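The Trial Period

The Cuveck came to the Kiltevport house on a 20-day trial, and before the arm itself would ship you had to pass the practice table. That was the brochure's word, practice. I called it homework.

So I sat at the kitchen bench with the laptop and looked down on somebody's idea of a table. Groceries, a mug, a yellow basket. The Adjei package, $442 on top of the rental, promised the arm would learn tidying from me in 50 goes. My mother had taught four kids with a wooden spoon and no subscription.
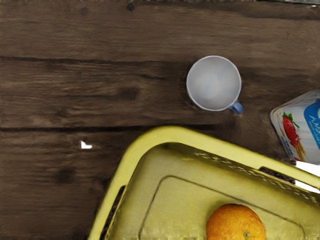 I put the orange in the basket. I put the orange in the basket again. Each time a little bar crept along and a voice with no particular accent told me I was doing great.

"Does it know what an orange is?" I typed to the help desk.

"Cuveck is 100 per cent confident with fruit," came the reply, signed Flindska Support.

My own fruit bowl held two lemons and a mandarin with a soft spot. I looked at it for a while. Then I made a cup of tea, left it beside the laptop where any arm would be sure to knock it — and started go number 20.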